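Lalard Wiring Support -- Ticket 602
Subject: Harness ties catching in the cabinet, and a few loose spade terminals
Opened by: Marta Chornovol, Prumstead
Assigned to: Christos Galanis
Status: Closed

Marta Chornovol wrote:

Hello, and thank you in advance to whoever picks this up. We took in the last delivery of the small harnesses for the Trultside cabinets and started fitting them on Apr 18, 2020, and I'm sorry to say we have run into two things that I don't remember having with the earlier lot. The first is that the cable ties have been trimmed with a bit of tail left on, and the tail catches on the grommet when we feed the harness through the back panel. One of our fitters scratched her wrist on one, nothing serious, but she was not pleased with it and I can't blame her.

The second is that some of the blue insulated spade terminals feel loose on the wire. They don't fall off, but you can turn them with your fingers. I pulled on one fairly gently and it came away in my hand. We have fitted 42 harnesses so far and I have asked everyone to stop there until I hear from you. The rest are still in their boxes. What would you like us to do?

Christos Galanis replied:

Hi Marta, thank you for writing such a clear note, and please tell your fitter I'm sorry about her wrist. You did the right thing by stopping. Could you let me know two things when you have a minute? One, are the tails all on the same tie, or does it vary? And two, do the loose terminals sit on one color of wire or on several? In the meantime I'll walk over to the bench and ask Lesia Palamarchuk, who knows these harnesses a great deal better than I do.

Marta Chornovol replied:

The tie that catches is always the one nearest the connector, as far as I can tell. Further along the wires they are fine, or at least they lie where they can't do any harm. The loose terminals are all on the red wires. I went through a box with Arsen Derkach last night and we didn't find a bad one on any other color. He would also like me to mention that the connectors themselves click in beautifully this time, so there is some good news.

Christos Galanis replied:

That helps a lot, and thank Arsen for me. I've now had a good long talk with Lesia. On the ties, she thinks the ones by the connector are being cut at an angle. It is an awkward place to get the cutters into with all the wires bunched up, and if the jaws don't sit flat against the head of the tie you end up with a little point standing up. The fix is to hold the bundle upright, turn it until the head of the tie faces you, and only then cut, with the flat side of the jaws against the head.
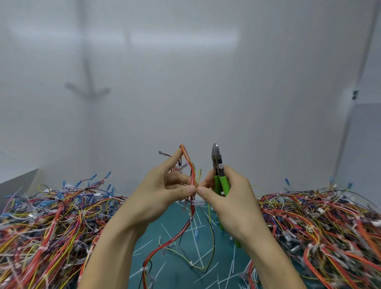
It does take a few seconds more per harness, and you have to watch that a thin wire hasn't slipped in between the jaws -- the black and yellow ones are the worst for that. If you would like to clean up the ones you already have, any decent pair of flush cutters will do it. Please don't use a knife. We had a customer do that a while ago and he nicked the insulation on nearly every one.

The terminals I want to handle differently. I don't want you squeezing them again with pliers, kind as it would be of you to try, as it can look perfectly fine and still let go later. I'll send replacements for the whole lot, 145 pieces, and a prepaid label for the old ones. Vira Zhuravel is checking the crimp tool we used for the red wires and I'll write again when she has finished.

Marta Chornovol replied:

Thank you, that is more than fair. We'll take the fitted ones back out this week. Should we trim the ties on those before we return them?

Christos Galanis replied:

No need at all, just box them up as they are. If they get into a tangle, so be it, we are used to that here!

Vira has finished with the tool. The crimp height had drifted and the jaws were not closing fully. She has put in a new die set from Boiko and pull-tested 60 terminals from the fresh batch, and every one of them held. Lesia is going over the ties by hand before anything is packed.

Marta Chornovol replied:

The new box came this morning. I ran my thumb over the ties on the first few and they are smooth, and Arsen pulled on the red terminals a good deal harder than I would have dared. No movement. Three are in the first cabinet now and went through the grommet without catching. The old ones are packed and waiting for the driver. Please thank Lesia and Vira for us, and I'm happy for you to close this.

Christos Galanis replied:

Closing it now, Marta, with thanks for your patience. I'll leave a note to check in with you in May. If anything turns up before then, reply to this same ticket and it will open again.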